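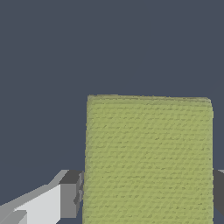
Ternden Settles on a Color for Its Recycling Bins

After two years of deliberation, the town of Ternden has decided that its new recycling bins will be yellow-green. The old ones were gray, and residents had complained since May that they couldn't find them after dark – or, in a few cases, with a truck.

The town council approved the order in September 2025. Pletex will supply 3000 bins, with the first 300 going to the Pusow district, where the hills are steep and bins have a history of leaving home on their own.

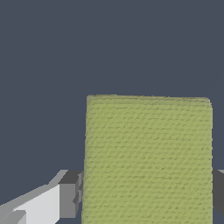 Households that would like to keep their gray bin may do so, provided they use it for something other than recycling. The council did not say what. A survey on the new color drew 2000 replies, most of them about parking.

Neighboring Teuber, which went with purple bins last year, has offered its advice free of charge. Ternden has thanked it and will consider the offer at a later meeting.

Pickup times stay the same. Glass still goes in the other bin, which remains brown until further notice.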